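Wednesday, bench 2, Pendudar job

Spent the morning on the handling rules for the cloth task before anyone records more of it. The draft from August was one page and left too much to taste. Count so far is 659 episodes accepted against a target of 1,099, and I'd like the rest to be done one way.

What I've settled on for the start of an episode: basket in the middle of the table, cloths inside it, both grippers open and clear of the basket walls. Cables run down off the near edge, never across the top. One cloth at a time. If a second one comes up with it, put both back and mark the episode as a retry - don't shake it loose over the table.

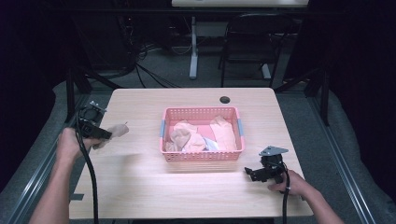
Lifting speed is the part I keep changing my mind on. The Vemora sheet gives a limit for rigid parts and says nothing useful on fabric. For now the rule is: lift straight up until the cloth is clear of the rim, stop, then move sideways. The stop can be short but it has to be there, or the segmenting script lumps the lift and the carry together and someone has to split them by hand.

Also wrote down the pad check, which we've all been doing from memory. Look at both inner faces and the edges. Fibres or specks on the pads get brushed off before the next block. Worn edges get noted on the Laizer log with the gripper number, and a pad is swapped when the wear reaches the contact face. Scuffs on the outer body don't count. 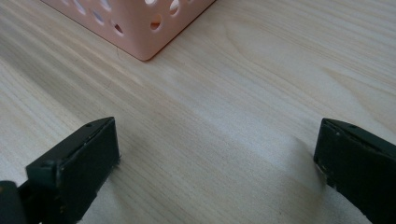 Laizer would rather have the pad check at every block, not only at the start of a session, and wants it signed. I agree with the first part. Signing each one seems heavy for a ten-second look, so I've put a tick box on the log and left the signature for the end of the day. Will see if that gets accepted.

Remaining points for the sheet:

1. Both grippers fully open at the start and end of each episode. Half open at the end is a reject.
2. Don't nudge the basket with a finger to square it up. If it has moved, finish the episode, then reset by hand.
3. Keep bare table between the fingers and the basket at the end, so the end pose is easy to check on the wrist views.

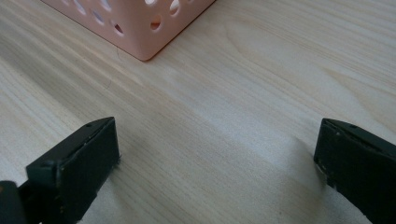 4. Anything dropped on the floor ends the episode. Keep the file, tag it, carry on.
5. Two failed grasps on the same cloth and the operator stops and re-piles.

Point 5 came from the Clevine trial, where the allowance was longer and we got a lot of poking about that was no use for training. Still to do: retype the sheet, put the old one in the bin, and go back over the accepted episodes for missing stops after the lift.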